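Notícias do Museu da Fiação – a noite dos teares, as obras do torreão e outras aflições

Chegámos a meados de setembro com o telhado no sítio, a loja arrumada e o elevador outra vez em funcionamento, três frases que não conseguíamos escrever juntas desde a primavera. Aproveitamos a maré para dar conta do que aí vem no Museu da Fiação de Henach, e do que ficou pelo caminho.

A exposição de outono chama-se "Fio Solto" e abre em outubro, na ala que dá para o canal. É dedicada às operárias da antiga fábrica Miltus, que durante décadas produziu fio de linho para metade da região e multas por atraso para a outra metade. O livro das multas, aliás, é uma das peças principais. Tem 380 páginas, letra impecável e uma imaginação punitiva que ainda hoje impressiona: há descontos por cantar, por não cantar quando o inspetor visitava a oficina e, num caso que nos deixou intrigados, por "olhar a janela com insistência". A visada chamava-se apenas "a do terceiro tear" e foi multada quatro vezes pelo mesmo motivo. A vista era boa, reconheça-se.

Sylvie Cloutier, que assina a curadoria, passou o inverno a ler correspondência da gerência e diz ter ficado com vontade de pedir aumento. Além do livro, a mostra reúne 69 objetos, entre lançadeiras, cartões de ponto, amostras de tecido e uma lancheira que veio parar ao museu com o nome da dona riscado e outro escrito por cima. A disputa pela lancheira continua por resolver e as duas famílias foram convidadas para a inauguração. Ficarão em pontas opostas da sala.
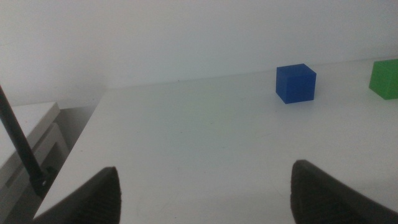
Para quem prefere as coisas em movimento, a oficina de tecelagem regressa com Océane Sawatzky, agora em sessões de duas horas e com grupos mais pequenos. Na edição passada prometemos que cada participante levaria para casa um cachecol. Foi otimismo nosso. Houve quem levasse uma base para copos, houve quem levasse um nó bastante decente, e um senhor muito aplicado saiu com uma faixa de dois dedos de largura que garantiu ser uma gravata. Desta vez prometemos uma amostra, de dimensões a combinar entre cada um e o seu tear. O fio está incluído no preço, a paciência traz-se de casa.

As inscrições fazem-se na bilheteira ou por telefone, no horário do museu. Os amigos do museu têm desconto de um quarto e prioridade na escolha da sessão. Crianças a partir dos oito anos são bem-vindas com um adulto, e os adultos são bem-vindos mesmo sem crianças, dúvida que nos chega todos os anos.

Quanto às obras do torreão, a notícia é moderadamente boa. A Chisholm terminou a consolidação da escada e entregou-nos um relatório em que a palavra "surpreendente" aparece mais vezes do que gostaríamos num documento de engenharia. O piso superior abre na primavera, se o inverno colaborar. Até lá, a subida faz-se só até ao primeiro patamar, de onde se vê o canal, o telhado novo e, com tempo limpo, o parque de estacionamento do supermercado.

O restauro custou mais do que estava previsto, como é tradição nestas casas, e foi possível graças ao apoio da Fundação Jisturine e aos 758 donativos recebidos na campanha "Um Degrau de Cada Vez". Quem deu recebeu um postal de agradecimento. Quem recebeu dois pode ficar com ambos: a culpa é da nossa lista de moradas, que tem vida própria. Os nomes de todos os doadores estarão num painel à entrada do torreão, por ordem alfabética, para evitar conversas.

O verão, já agora, correu bem. Passaram por cá mais de 2.000 visitantes, muitos atraídos pela exposição de bordados e alguns, suspeitamos, pelo ar condicionado. O livro de honra regista elogios às visitas guiadas, uma receita de bolo de laranja (experimentada na copa e aprovada) e uma reclamação em verso sobre o preço do café. A rima era fraca, mas o argumento tinha pés e cabeça, e o café baixou vinte cêntimos.

Duas notas práticas. A entrada pela rua de trás continua fechada até os canteiros secarem, pelo que o acesso se faz pelo portão principal, incluindo para carrinhos de bebé e cadeiras de rodas. E o cacifo número doze voltou a engolir uma moeda e um guarda-chuva – o dono do segundo pode levantá-lo na bilheteira, a moeda consideramo-la perdida.

Henach, 12 de setembro de 2025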